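**Gripper and camera week, day whatever.** Posting as I go, sorry in advance for the length. First up was the rover outside on the dirt lot, new camera bolted on, arm parked.

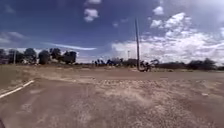

Yasmine El-Sayed wants to know why I'm bothering with the camera when the thread was supposed to be about grippers, and whether the Fidier one is any better than what I had.

---

Fair question, Yasmine! The camera decides where the gripper goes, so a bad camera makes every gripper look clumsy. I learned this in July, when I blamed a perfectly good set of fingers for three weeks (it was exposure the whole time, argh).

---

So, cameras. I've got 2 on the bench, the Fidier and the old Vaton. What I care about outdoors is a bright sky over dark ground, plus whatever the picture does when the rover is bouncing along. You can see the Fidier keeps the clouds AND the gravel, which I did not expect at default settings.

---

It smears, though. The cyclist out by the utility pole is mush, and the ground right in front is streaky too. I could shorten the exposure and live with more noise. Trying that next.

---

The Vaton gives me a sharper picture on the move but the sky goes flat white in full sun, and then the auto exposure hunts back and forth like it lost its keys. For picking stuff up off the ground I could live with a white sky. For driving, no way.

---

OK, grippers. Contestant one is the Prutorness two-finger. Parallel jaws, rubber pads, dead simple. Contestant two is the Hegazy soft one, which has three floppy fingers and a little air pump that sounds like an angry aquarium.

---

Test is the same for both: pick a rock out of a tray of gravel, lift, hold it while I jog the arm side to side, drop it in a bucket. If it lands in the bucket it counts. If I have to touch anything it doesn't.

---

Prutorness got 67 percent on the first full run. The misses were nearly all flat rocks, where the jaws come down and just bulldoze the thing through the gravel. Round ones it grabs all day long.

---

Then I ran the Hegazy and got... 67 percent. Same number! I went back through the log because I was sure I'd loaded the wrong file. Nope, separate runs, different misses. It's great on flat stuff and drops the heavy ones as soon as the arm changes direction.

---

Ghizlane El Khatib asked if I'd tried slowing the arm down for the soft gripper. Tried it this afternoon and yeah, it hangs on to more of the heavy ones. It also makes every pick take forever, so now I'm arguing with myself about what "better" means.

---

Grit is the other thing. The Prutorness slides were crunchy by the end of the day and I had to pull the covers and brush them out. The Hegazy fingers wipe clean with a damp rag – big point in its favor if you work on dirt like I do.

---

Total picks in the log so far: 1,137. That's both grippers, every session, including the dumb ones where I forgot to turn the pump on. I'll sort those out before I post the spreadsheet.

---

Controller note for the two people who care: I swapped the gamepad for the Vaton joystick box and I'm swapping back. The stick has a dead zone you could park a truck in. Fine for driving straight, awful for nudging a gripper a hair to the left.

---

Where I'm at right now – Fidier camera stays on for driving, Prutorness stays on the arm until I find out if the Hegazy can take a stiffer set of fingers. The mounting plate already fits either one so swapping is four screws and some swearing.

---

Next up is short exposure on the Fidier, same lot, same route. If anyone has settings for hard sun on pale gravel, please send them, I'm guessing over here.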